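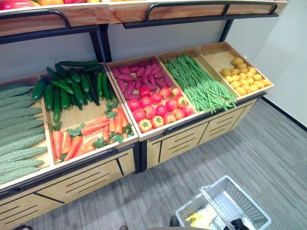 A reader in the comments wants to know if bitter melon can be grown in a pot on a balcony, or if that's asking for trouble. It can! I grow two every summer on a balcony that gets sun until mid-afternoon. Use the biggest pot you can carry when it's full (I learned that the sweaty way) and give the vine something tall to climb. Mine goes up a net tied to the railing and then keeps going into the neighbor's.

When do I start the seeds?
Four weeks before your nights warm up for good. The seeds have a tough coat, so I nick the edge with nail clippers and soak them overnight. Skip the soak and you'll be staring at bare soil for ages.

Which seeds do you use?
Marti, the long pale kind, from the Jerkura seed list. I've tried a darker one too, but it was so bitter that even I gave up, and I drink my coffee black.

Why are there flowers but no fruit?
The first flowers are nearly all male. Wait a bit. The female ones have a tiny bumpy melon right behind the petals, so you'll know them when they show up. If bees don't visit you, pick a male flower and dab it on the female one in the morning. By July I'm out there in my slippers doing this before breakfast.

How do I know when to pick?
Pick while they're firm and green. Once you see yellow they go soft fast, and then they split open and drop red seeds all over your floor.

Can I make them less bitter?
Somewhat. Slice them in half, scoop out the middle, slice thin, toss with salt and leave for 30 minutes. Rinse and squeeze hard. I fry them with egg and a lot of garlic. 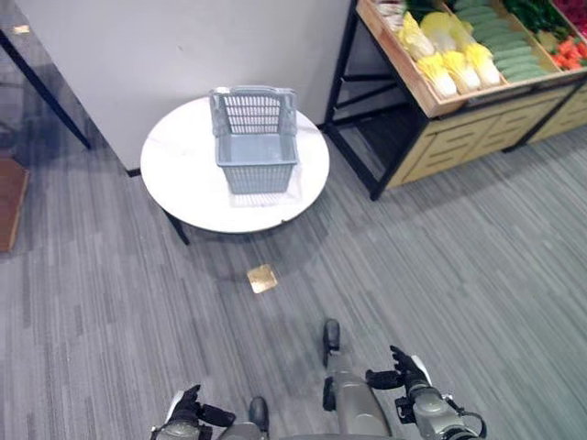
One email I got said the leaves had turned yellow from the bottom up, and could it be too much water? Could be, yes. Stick a finger in the soil before you reach for the can. If it's damp down there, wait a day. A few yellow leaves at the bottom late in the season are normal though, so I just snip those off.

Do you feed them?
Every other week with plain tomato food, starting when the first flowers open. I buy the Skodar one because the corner store has it. Any will do!

Can I save seeds?
Sure, let one melon go fully orange, wash the red stuff off and dry the seeds on a plate. Mine live in an envelope in the fridge door.

Last updated 2026-06-29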